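Zonov Desk Mat, Dark Gray, Set of Two
Reviewed 1st October

I bought these mats to protect a wooden table that gets used for everything: bills, small repairs, gluing, cutting out patterns, and meals when the other table is full. The table has a soft finish and marks easily. I had been using a folded bedsheet, which slid around and bunched up under my elbows.

The Zonov mats are sold singly or as a pair. I paid 56 dollars for the pair from Trandora. A single mat in the larger size was 66, so two smaller ones came out cheaper and cover more of the table. They were rolled together in one tube with a paper sleeve and no instructions.

Getting them flat

They came out of the tube with a strong curl at both ends. The listing says to leave them overnight. Mine took 7 days before the corners stayed down without help. I rolled them backward for an hour, which helped a little, and then put heavy books on the corners and left them. If you need to use them the day they arrive, plan on taping the ends.

Once flat, they have stayed flat. I had them rolled up for a weekend while we had guests and the curl came back, but it was gone by the next evening.

The smell was noticeable for the first few days. It was a rubbery smell, not terrible, and opening a window took care of most of it. I would not unroll them in a bedroom.

Fit and the seam

I have them side by side with the short gap running front to back. Together they cover most of the tabletop and leave some wood showing, which is how I wanted it. The edges are cut straight enough that they meet closely. There is still a thin line where they join, and you do need to think about it. A pen will drop into it if you write across it, and small screws find it right away. I do my writing on the left mat and keep the join for things that don't care. 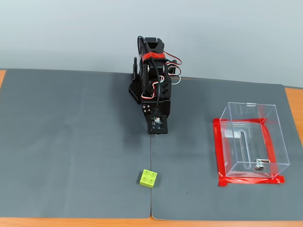
They also drift apart over time. After two weeks of regular use I had to push them back together, and I have done it every couple of weeks after that. A strip of double-sided tape underneath would fix it, but I didn't want adhesive on the finish. The larger single mat would avoid the problem if your table is the right size for it.

Surface

The gray is darker in person than it looked on my screen. It hides pencil smudges and ink dots well. It does not hide dust, crumbs or eraser bits, and thread shows up on it from across the room. I wipe mine down with a damp cloth every evening and that is enough.

It is not glossy, so I don't get glare from the lamp. Light plastic parts and bare metal are easy to see against it. Black parts are harder. I lost a black washer on it for a good ten minutes and ended up finding it with my hand.

Writing on a single sheet of paper is fine with a pen. With a sharp pencil the surface is slightly too soft and I have poked through thin paper twice. I put a magazine underneath now.

Cutting

These are not cutting mats and the sleeve says so. I used a craft knife on one anyway, lightly, and it left a line that has not closed up. For cutting I lay my old Hepburn board on top. The Hepburn is hard and grips the Zonov surface well, so the two work fine together.

Heat and spills

I set a mug of coffee on the right mat most mornings. It leaves a ring that wipes off. Glue peels off once it is dry, except super glue, which is there for good. I have not put a hot pan or a soldering iron on them and don't plan to.

Compared with the Zullora

I had a Zullora mat at my last place. It was thinner, lay flat within a day, and slid whenever I leaned on it. The Zonov is heavier and stays put much better under my arms, drifting aside. The Zullora had stitched edges, which I liked. The Zonov edges are plain, and one has a small nick that was there when I opened the tube.

Returns are accepted for 60 days. I thought about sending the nicked one back and decided it wasn't worth rolling them up again.

Four stars. I would take one off for the curl and leave it at that. I'll probably order a third in November for the sewing table.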